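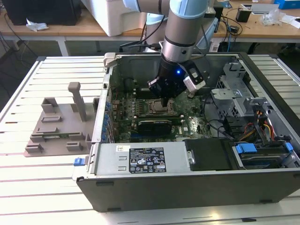
Computer tower case

A computer tower case is the metal box in which the parts of a desktop computer are held, cooled, hidden and eventually forgotten. It is taller than it is wide when in use and is nearly always laid on its side for repair, so that the motherboard becomes the floor and gravity, for once, is of some help. The word "tower" dates from a time when desktop computers lay flat beneath their monitors, and standing one upright looked ambitious.

Layout

With the side panel off, most towers follow the same plan. The motherboard is fixed to the large inner wall on short brass or steel standoffs. The expansion slots run to the rear of the case, where the cards in them show their sockets to the outside world. Drives live toward the front, in cages or bays, and the power supply takes whichever corner the designer has left for it.

The motherboard is usually green in machines made for offices and black in machines made for people who will look at it. The processor sits in a socket surrounded by a metal retention frame, which presses the chip down against its contacts. Where the contacts are pins in the socket, they are very fine and bend easily, and the history of home repair is to a large extent the history of people bending them.

A graphics card, if fitted, is often the bulkiest thing on the board. Its shroud covers a heat sink and hides a good part of whatever lies beneath it, including, by long tradition, the one connector that needs to be reached.

Tool-free fittings

Cases sold to offices came to rely on colored plastic in place of screws. Blue is a common choice, and it can be found on the clips that hold expansion cards and on the tabs that release drives. The color is meant to tell the owner which parts may be touched. Many owners take it as a suggestion that everything else may be touched too, with a little more force.

The Goltstead pattern, used in a line of office towers assembled at Dilside, placed a hinged latch at the rear corner and a full column of slot clips beside it. Ailsa Ritchie, in her repair handbook The Open Side, praised the latch and wrote of the clips that they "open once for the engineer and once more for the bin." The Moynihan case went back to screws and was considered old-fashioned by reviewers and restful by technicians.

Drive cages

The drive cage is a metal frame, often perforated, that keeps hard drives still and lets air get past them. Drives slide in on plastic trays. In older towers the cage could take up a large share of the interior, on the assumption that the owner would go on adding drives for years. Most owners added none, and the cage spent its life guarding air.

Cabling

Wires from the power supply follow a color code that has outlasted several generations of the equipment it feeds. Yellow carries 12 volts, red carries 5, and black is ground. Newer supplies often make every wire black, a change welcomed by people who photograph their computers and by few others.

The wires are made long enough for the largest case they might be fitted to, and so are too long for nearly all the rest. The surplus is tied up, tucked behind the drive cage, or left in a bundle in the lower part of the case under the name of cable management. Nuala Nic Giolla, who taught bench repair at Vodorstead for many years, marked her students down for tight bundles as well as untidy ones, since a cable with no slack tends to take its connector with it.

Power supply label

Every power supply carries a specification label listing its voltages and limits, along with the marks of assorted safety authorities. The label is generally dark, densely printed and placed where it can be read only after the unit has been taken out. A warning against opening the supply itself is customary and should be obeyed, as the capacitors inside can hold a charge long after the plug has been pulled.

Opening and closing

The computer is shut down and unplugged, the case is laid flat, and the side panel is slid back or lifted away. Anyone working inside should touch bare metal first to discharge static. Closing is the same procedure in reverse, with the addition of a search for the screw.

See also: Motherboard; Expansion card; Standoff; Dust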